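Section 10: Care of the worktop and cleaning cloths

10.1 Before first use

The Sanwood worktop is supplied with a factory seal that reaches full hardness after 16 hours at room temperature. Do not clean the surface or place hot objects on it until this period has ended.

1. Remove the protective film, starting at a corner and pulling it back flat against the surface.
2. Check the edges for lifted sealant. If any is found, do not continue. Contact Zureck Service and quote code 51.
3. Wipe the surface once with clean water and a microfibre cloth.

10.2 Routine cleaning

1. Clear the area to be cleaned and remove crumbs with a soft brush.
2. Add 10 ml of Listia neutral cleaner to 2 litres of lukewarm water.
3. Dip the cloth and wring it out until it no longer drips.
4. Wipe in straight, overlapping strokes. Do not scrub in circles.
5. Rinse the cloth in clean water and wipe again.
6. Dry with a second cloth. Water left at the joints may cause swelling. 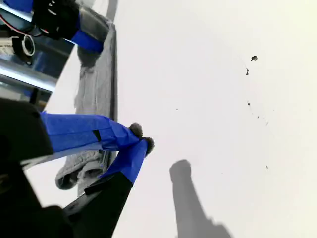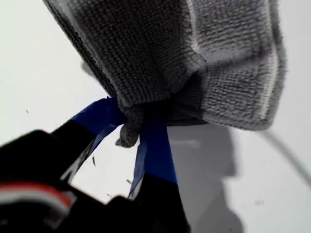
Fig. 10-2. Pale worktop surface (first picture); grey looped microfibre cloth (second picture).

Note: Pale finishes show streaks more readily than dark ones. If streaks remain after drying, repeat step 5 with fresh water and no cleaner.

CAUTION: Do not use bleach, scouring powder, steel wool or any cleaner containing acetone. Damage caused by these products is not covered by the guarantee.

10.3 Care of cloths

Wash cloths separately at 60 °C. Do not use fabric softener, as it clogs the fibres and leaves a film on the worktop. Hang to dry away from direct heat. Replace any cloth that has hardened or picked up grit.

10.4 Stains

Tea, coffee and fruit juice: apply undiluted Listia cleaner, leave for 2 minutes, then rinse.
Wax: allow to harden, then lift with a plastic scraper held flat.
Ink: use the Nugroho stain pad supplied in the accessory bag. Test on the underside first.

For scratches and chipped edges, see Section 11.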